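Plastics Sorting Update: Hangers, Rigid Items and the September Changes

The Millby transfer station moves to the revised rigid plastics schedule in September. The main change for households is that clothes hangers will no longer be accepted in the curbside bin. They go to the drop-off cage at Dundport instead, along with plant pots, crates and broken storage tubs.

The reason is mechanical. The optical line at Plekus identifies plastic by its near-infrared reflectance while the item is flat on the belt. Bottles and tubs present a wide surface and read well. A hanger presents a narrow bar and a hook, and the hook catches on the screen discs upstream of the sensor. In the last reporting period the line was stopped 14 times for clearing, and hangers were the largest single cause.

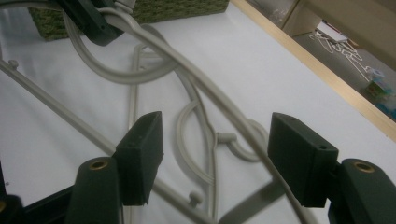 Gray plastic on a white tabletop.

Resin type is the second problem. Most molded hangers are polystyrene or polypropylene, and the two cannot be baled together. Polystyrene above 2 percent in a polypropylene bale lowers its grade, and above 6 percent the buyer may refuse the load. Many hangers carry no resin code at all. Where there is one, look along the inside of the crossbar or at the base of the hook.

Kalevi Kemppainen, who runs the sorting floor at Plekus, recommends a water test for unmarked pieces. Polypropylene floats in plain tap water. Solid polystyrene sinks slowly. Foamed material floats regardless of resin, so the test should only be used on solid moldings. Metal hooks have to come off first or the result means nothing. 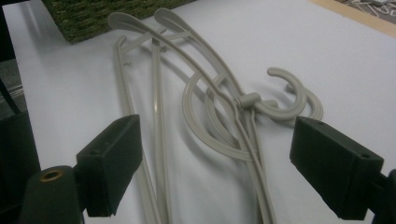 Two plastic hangers, partly tangled.

Hangers should arrive at Dundport loose or tied with plain string. Please do not use tape, cable ties or plastic bags. Taped bundles have to be cut apart by hand, and adhesive residue carries through the wash stage into the flake. Padded, flocked and wooden hangers are not accepted in any stream. Wire hangers go to scrap metal, next to the weighbridge.

The cage is emptied when it reaches the fill line, and the contents go to the Väisänen granulator. That machine has a 3-blade rotor and takes mixed lengths without pre-cutting. Regrind is currently sold for drainage parts and pallet feet – low-value uses, but steady. Dark colors are accepted on the same terms as light ones, as the granulator does not rely on optical sorting.
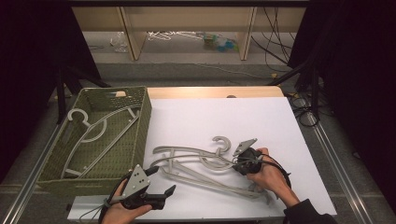

Drop-off hours and load limits

The Dundport gate opens at 8 a.m. and the last vehicle is admitted at 3:30 p.m. Small trailers are allowed, one per visit. Commercial loads, including store clearances, need a booking and a declared resin type. Undeclared commercial loads are charged at the residual waste rate.

Curbside crews will tag bins containing hangers through the end of September. After that, tagged bins will be left unemptied until the items are removed.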